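Petek 200 Ballot Box Seal Kit

The Petek 200 seals ballot boxes and transfer bags at precinct and county level. Each kit holds 200 numbered pull-tight seals, one log pad and 3 spare cutters.

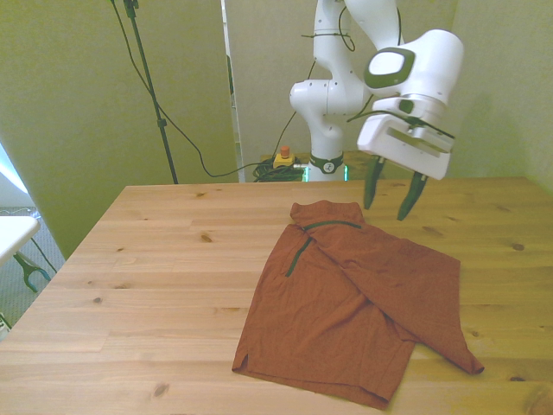

Photo: Gorazd Papadopoulos / Umard

Seals are numbered in sequence and do not repeat within a county order. Pull length is 42 cm – enough for double-handle bags.

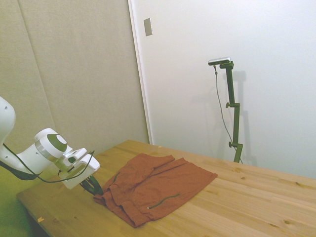
Garment on the table, with robotic arm

Part no. 3164. Log pads are sold separately for primaries and runoffs.

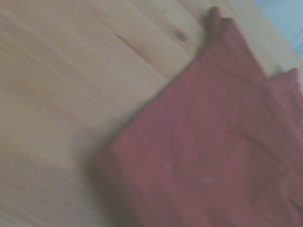 Red fabric on pale wood

Orders for November elections close in August. Sales contact: Zlatko Nikolovski, Umard.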